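Teaching by demonstration – notes for week 4
Randa Nasrallah
Gustdale lab course, part 2

Read before the lab session. Slides are on the course page, these notes cover what I skipped or went through too fast.

1. Two ways to get demos

Kinesthetic: arm in gravity comp, you hold it and move it through the task. Joint angles get logged directly. No mapping problem, the robot can reach whatever you showed it by definition. Bad: your hands and arms end up in the camera view, and at test time they're gone. Also hard with two arms, try it once and you'll see.

Teleop: you hold something else (leader arm, controllers, headset plus hand tracking) and the robot follows. Camera view is clean. But there is lag, you lose touch, and beginners overshoot a lot. Expect your first few demos to be garbage. Throw them out, don't "fix" them later.

Dristport set uses teleop only. Boutros set is mixed – check the source field before you train on it.

2. What gets recorded

Per timestep: joint positions, commanded positions, gripper opening, wrist camera, operator button state. Commanded and measured are NOT the same thing. Most of last year's bugs in assignment 2 came from mixing them up. Policy should predict commanded.

Timestamps: camera and arm run on different clocks. Align to the camera, take nearest arm reading, drop the pair if the gap is too big. See the loader code.

3. Behavior cloning, quick version

Dataset of pairs (o, a). Fit pi(a|o) by supervised learning. That's it. Problem is compounding error: small mistake, robot is now in a state no demo covered, bigger mistake, etc.

Fixes we discussed:
– record recoveries on purpose (start off to the side, come back)
– DAgger: run the policy, human takes over when it drifts, add those segments
– predict short chunks of actions instead of one step

Worked numbers from the board, in case you didn't get them down: 1537 demos collected, 571 left after filtering. Filter removed failed grasps, long pauses, and anything where the operator let go of the clutch mid-task. Success went UP with the smaller set. Don't read too much into one task, but do filter.

4. Pauses

Got a question on this so a bit more. People stop to think while teleoperating. The log then has a long stretch of "observation = same, action = zero". The policy learns that stopping is fine and just sits there. Trim idle stretches at the start and end always. In the middle, trim only if gripper state doesn't change, otherwise you cut out the close. Garnero homework has a trim function, threshold is a parameter, play with it.

5. Wrist view

Good for the last few centimeters before contact, poor for finding things far off. The fingers are in every frame and take up a fixed region, so the network gets gripper state for free from pixels. Background is the other issue: whatever is beyond the table goes into the training data too. People, screens, window light. Policy can latch on to any of it.

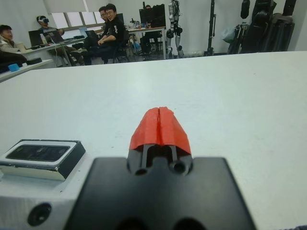 Fig. 1. Wrist view, gripper with nothing in it. Note how much of the room is visible past the far edge of the table.

Ways to handle it: crop the top part, random color and brightness changes, or collect at different times of day with diffrent people around. Cropping is cheapest. But if you crop, crop the same way at test time (yes, this has gone wrong before).

6. For the lab

Groups of 4. Each group records 18 demos of the pick task, vary the start position. Change operator at least once – styles differ and you should see it in the plots.

Before you start:
– e-stop within reach of someone who isn't driving
– headset users stay seated
– check the wrist camera stream is live, not frozen
– name your folder with group number and task, no spaces

Hand in: raw logs, filtered logs, one page on what you dropped and why. Plot gripper opening over time for all demos on one axis.

Reading: course reader ch. 3, skip the proof in the apendix. Inverse RL is next week, not on this assignment.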